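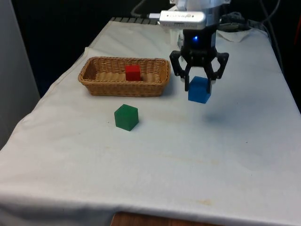
## 4. Installation des capteurs de frappe Gralatness

La notice d'origine, signée Pister, promet une « mise en service en deux minutes ». Comptez une soirée la première fois. Les étapes qui suivent ont été refaites à la salle de Pasanach, avec deux paires de capteurs et trois boxeurs de gabarits différents.

### 4.1 Avant de commencer

Chargez les deux capteurs jusqu'à ce que le voyant reste fixe. Le clignotement lent, que la notice présente comme une charge complète, correspond chez nous à une batterie aux trois quarts, et le capteur gauche s'éteint alors au cinquième round.

Installez l'application Xia sur un téléphone qui restera hors du ring. Refusez l'accès aux contacts : elle le demande, elle s'en passe très bien.

### 4.2 Pose et appairage

1. Bandez les mains comme d'habitude, sans serrer davantage au poignet.
2. Glissez chaque capteur dans sa pochette, face lisse vers la peau. Le repère G ou D doit rester lisible.
3. Fixez la pochette sur la face interne du poignet, sous le dernier tour de bande.
4. Ouvrez Xia, puis **Réglages > Capteurs > Ajouter**. Appairez le gauche, attendez la vibration, passez au droit.
5. Enfilez les gants et fermez-les.
6. Donnez dix directs du gauche au sac, sans forcer. Si l'écran en affiche plus de onze ou moins de neuf, reprenez à l'étape 3.

> **Attention.** Ne portez pas les capteurs en assaut. Le boîtier est rigide et la pochette peut tourner. Le fabricant parle d'un usage « du sac au combat » ; aucun arbitre de notre connaissance ne laissera monter quelqu'un sur le ring avec ça sous le gant.

### 4.3 Réglage du seuil

Le seuil de détection va de 0 à 2000, dans une unité que Pister n'a jamais précisée. La valeur d'usine est 800. À ce niveau, remonter sa garde un peu vite compte pour un coup.

1. Allez dans **Réglages > Seuil** et choisissez **Manuel**. Le mode automatique change de valeur d'une séance à l'autre sans prévenir.
2. Saisissez 1326 pour des gants de 12 onces. C'est la valeur qui nous a donné le moins d'écarts avec un comptage sur vidéo.
3. Faites un round complet au sac lourd, filmé de profil.
4. Comptez les coups sur la vidéo et comparez.
5. Montez le seuil si Xia compte trop, baissez-le si elle en oublie.
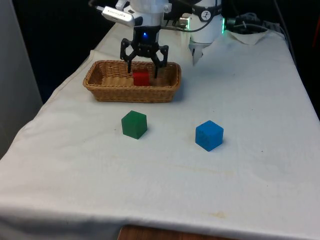
Les crochets courts au corps restent mal reconnus quel que soit le seuil. Sur notre round de contrôle, la vidéo donnait 149 coups et l'application en avait perdu une bonne partie dans les séries en bas. Ne corrigez pas le total à la main : la modification fausse aussi la moyenne des séances précédentes.

### 4.4 Ce que valent les chiffres

- **Nombre de coups** : utilisable pour comparer un boxeur à lui-même, à seuil et gants identiques.
- **Vitesse** : à prendre avec méfiance. Un jab dans le vide sort presque toujours plus rapide qu'un jab qui touche.
- **Puissance** : à ignorer. Le capteur est au poignet et ne mesure pas l'impact.
- **Score de combativité** : nous n'avons pas trouvé à quoi il correspond. Il se masque dans **Affichage > Tableau de bord**.

> **Note.** La mise à jour d'octobre remet le seuil à sa valeur d'usine. Notez le vôtre sur papier avant de l'installer, puis refaites l'étape 6 de la section 4.2.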